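My afternoon at the Relldale furniture open day

I had wanted to go to Relldale for two years already, but the open day is only once a year, in January, and each time I had a cold or I had to work. 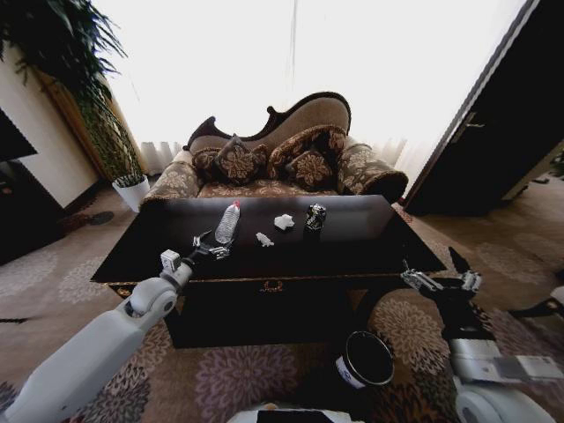 This year I was healthy and free, so I took the early bus and I was at the gate before ten in the morning. The ticket cost less than my lunch. With the ticket you receive a small paper map, and on the map they write that the house and the workshops together have 876 pieces of furniture. I did not try to check this number.

Relldale is an old house with a long workshop building behind it. In the house you see the furniture in real rooms, and in the workshop you see how old furniture is repaired. I think most visitors come for the house, but I advise you to begin with the workshop. In the morning it is quiet and the people who work there have time to answer. I asked many questions, also some stupid ones, and they were patient with me.

I learned, for example, that the filling of an old sofa is often horsehair, and that it can be washed, pulled apart by hand and used again. I was allowed to touch some of it. It is harder than I expected and it smells a little like a stable. On a big table they had put open one chair seat so that you can look at all its layers, from the webbing to the cover. I stood at this table for a long time. At home I have two chairs with broken springs and now I understand what is wrong with them, although I do not think I can repair them alone.

After this I went to the house. My favourite was the sitting room with the Victorian-style sofa. The back of it goes up and down in a curved line, and the carved dark wood follows this line all the way. The seat and the arms have a brown floral pattern, but the back is plain tan, and I liked this very much, because with flowers everywhere it would be too heavy for me. There are also four cushions with medallions on them. My grandmother had a sofa of this kind, only smaller and in green, and we children were not allowed to sit on it with our outdoor clothes.

The coffee table before the sofa is dark and so glossy that I wanted to ask which polish they use. It has a little ornate plate for a key in the middle of the front. I like such details. The day is a day for families and the rooms are used like rooms, so on the table were a plastic bottle with a red and white cap, a crumpled tissue and a crushed can. I am a person who puts a coaster under everything, and a metal can directly on a polished top makes me nervous! In the workshop they had shown us that same morning what a white ring looks like on old polish, and how much work it is to take it away.

The light in this room is also beautiful. The curtains are thin and white, and it was very bright behind them. There is a tall green plant in a white pot at the end of the sofa, and it makes the brown colours more friendly.

Upstairs are the bedrooms. They were more crowded and I saw less. One wardrobe has a mirror inside the door with small dark spots, and there is a writing desk with 222 written in pencil under one drawer. The lady in the room told us that it is probably an old stock number, but they could not find out from which shop.

For lunch there is a tent in the yard. The soup was good, the bread was a little dry. Two firms had stands there, Hostex with fabrics for upholstery and Drurkness with tools and wax. I bought a small tin of wax from Drurkness and I took three fabric samples from Hostex, which were free. I have them now on the kitchen table and I still cannot decide.

Some practical information. The floor in the workshop is uneven, so take good shoes. There is no cloakroom, and with a winter coat it becomes warm in the house. The last bus goes back at five in the afternoon and it was full, so perhaps it is better to take the one before. The toilets are behind the tent.

I did not see the clock room, it was closed when I came there. I will try again next January, and then I will take one of my broken chairs with me, if they let me carry it on the bus.

14 comments
Shared 37 times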